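Pirihi Building Managers Forum
Hard Floors and Finishes
Topic: Sealing polished marble in shared entrance halls

Drisamero_Facilities wrote:
Good morning to all members. Our office is reviewing the maintenance schedule for the ground floor hall at Drisamero, which has gray polished marble with white veining, laid in large square tiles. The present schedule requires a penetrating sealer every 2 years. A contractor has proposed a topical coating instead. Views from members with similar floors are requested before the budget closes in May.
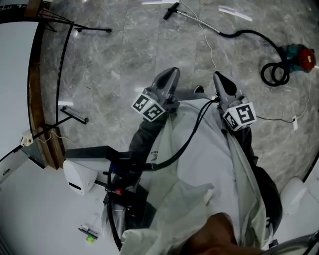
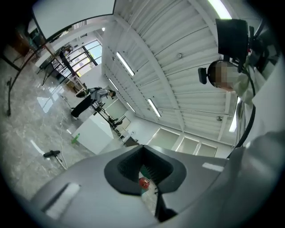
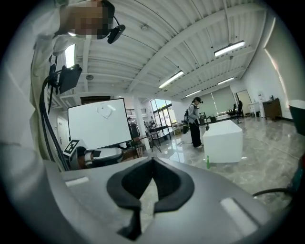 Questions for members
1. Has any member applied a topical coating to polished marble, and would you do so again?
2. What cleaner is specified in your contract?

Semport_Estates wrote:
We advise against the coating. Our lobby was coated under a previous manager. It scratched along the route to the elevators, and the full area had to be stripped before it could be repolished. Residents were without the main entrance for 11 days. Our contract now calls for a neutral cleaner and a damp microfiber mop, with no vinegar or citrus products.

C. Trevaskis wrote:
I must disagree in part with the previous reply. Plundevach has used a coating in its mail room for several years with good results. The product must be suited to marble, and grit must be kept out. We placed long mats inside both doors before the work began. Semport, were mats in use at your site?

Semport_Estates wrote:
One short mat was in use. I accept that it was not sufficient. I remain of the view that a coating only moves the wear to a softer surface, and stripping is costly. Our bill was around $2000 for a modest area, excluding the repolishing.

Drisamero_Facilities wrote:
Thank you both. Would the water drop test be a fair basis for deciding whether resealing is due at all?

C. Trevaskis wrote:
Yes, provided it is carried out in more than one location. Test near the door and again beside a wall. If the stone darkens under the drop, resealing should be considered. Please note that a sealer will not prevent etching from acids. Many residents believe otherwise, and our notice board now says so plainly.

Semport_Estates wrote:
On that point we agree. I would also request a written slip resistance figure from the contractor before any coating is approved.

Drisamero_Facilities wrote:
The figure has been requested. The contractor's reply will be posted in this topic when received.

Cameron Trevaskis
Plundevach Residents' Office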